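The Yellow Towels: folding day at Bingate

Posted 7 Aug 2023

Welcome back to the gallery! After the kettle pictures and the rather long business with the drawer liners, I promised you something soft, and so it's towels this time. Microfibre ones, the thick plush sort that people buy for the car and then end up using for absolutely everything (I have dried a dog, a bicycle and most of a tent with mine). We have a great many of them at Bingate now, because the spring order from Tramedine was for 166 and the one before it had never quite run out, and anyone who has opened the tall cupboard lately will know what a heap of unfolded towels can do when it gets going.

So the idea was to settle on one way of folding and stick with it. We'd all been doing it differently, some in thirds, some in quarters, one or two of us rolling them up like pastry, and none of the piles would stand next to each other on the shelf. The cupboard shelves are 235 mm apart, and with a good tidy quarter fold you can get a decent stack in there and still slide a hand in over the top. I'm very fond of that cupboard, I should say. It came from the old Barroso shop when they cleared out their back room, and it still has their paper labels inside the door.

A few words on the towels themselves before we get going. The yellow is a proper cheerful yellow, the dark edging sets it off beautifully, and the pile is deep enough that it shows every stroke of your hand, a bit like velvet curtains. That same softness makes them a little slippery to fold. A tea towel will hold a crease if you so much as look at it sternly, but plush wants to spring back, and you have to be gentle and a bit firm at the same time. Start with a corner or an edge and get the underside to come with it, otherwise you find you've picked up nothing but fluff. 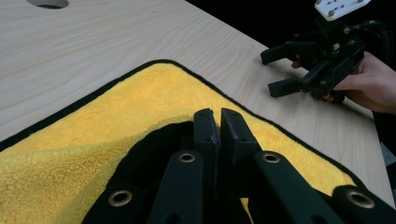 Should microfibre towels be ironed before they're put away?
Leave the iron in the cupboard. The fibres are man-made and don't care for heat, and a hot plate will flatten the pile for good. Give the towel a firm shake when it comes off the line, smooth it with the flat of your hand and fold it while it's in a good mood.

I do like the moment when the dark side shows against all that yellow. It makes the edges so much easier to follow, and if you are teaching somebody to fold (I have had several goes at this, with children and with grown-ups, and the children were quicker) it helps enormously to be able to say "bring the black bit over" and have everyone know what you mean.

The table is one of our favourites too, by the way, a nice pale wood with a fine straight grain and rounded corners, so nothing catches. We've tried folding on the big workbench, which is a better height for my back, but the surface is rough and the plush grabs hold of it like a burr on a jumper. On a smooth top the towel will slide round for you, and you can turn it instead of walking about.

For anyone who would like to fold along at home, our house method goes like this. Lay the towel out square in front of you and stroke it towards the edges until the worst of the ripples have gone. Bring one side across to meet the other, and let the borders lie one on top of the other. Run your hand down the fold. Then bring the near edge up to the far one, and there's your quarter. The hanging loop should finish on the outside at a corner, where you can find it in the dark. Stack them with the folds all facing the same way, 9 to a pile, and please don't squash them to get a tenth in.

If a border won't line up, open the whole thing out and begin again. I know it feels like a waste of a minute, but a crooked first fold only gets more crooked, and then the pile leans and you're back to the landslide. 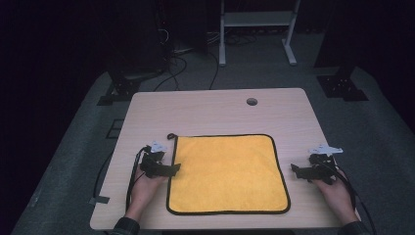
Yellow towel laid out square on the table, hanging loop at the top left corner.

I could look at a flat towel for longer than is sensible, I think. There's such a pleasing neatness in a square of colour with a dark line all the way round it, even with a ripple or so along the left side that would have had me smoothing and fussing until teatime.

Washing notes, as several of you have asked: we do ours at 40 with a small amount of ordinary liquid and no softener at all, which clogs the fibres and stops them drinking anything up. Keep them well away from cotton towels in the machine, or the yellow will come out wearing a grey cardigan of lint. Ours go through the Brinero washer in lots of 13 and dry on the line whenever the weather allows.

The next gallery will be aprons, if I can get all the strings untangled, and then in November we'll have the woollen blankets out for airing and I hope to show you those on a bright day.

Back to all galleries
Older: Drawer liners, part two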